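Under-16s head into the finals

What a season it has been for our under-16 girls, and I hope you'll forgive me for going on a bit, but it's not every year that Jitville has a side in the finals! They finished second on the ladder after a nervy 2-1 win away to Driveck, with Svitlana Lytvynenko scoring both and very nearly pinching a third off the crossbar.
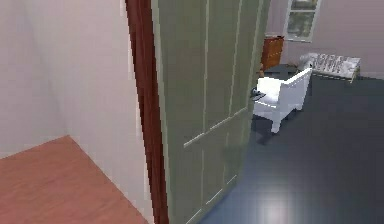

Coach Severyn Savchuk was hoarse by the end of it (he'll say he wasn't) and full of praise for the back four, who had a torrid time of it after half-time. Shanti Singhal came on at right back with 16 minutes left and played as though she'd been there all year — her first game back since doing her ankle in May, so a special well done to her.

The semi is at home against Pasichnyk, who beat us in the opening round and drew with us in the return. Kick-off is 10 am and the canteen opens an hour earlier. Kyrylo Moroz is on the barbecue again and would dearly love a hand with the onions.

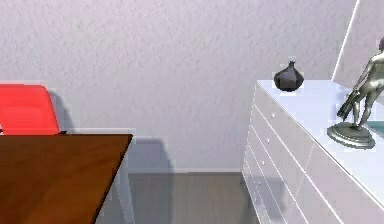
We've also raised almost $900 towards the new away strip, which leaves us very close to the $1000 we need before the order goes in. Raffle tickets are still going at the gate, and Zoriana Maksymiv has a few books left if you'd like to sell some at work.

One last thing, parking. Please use the bottom paddock and leave the lane clear, as the neighbours have been awfully patient with us this winter. See you there, scarves and all!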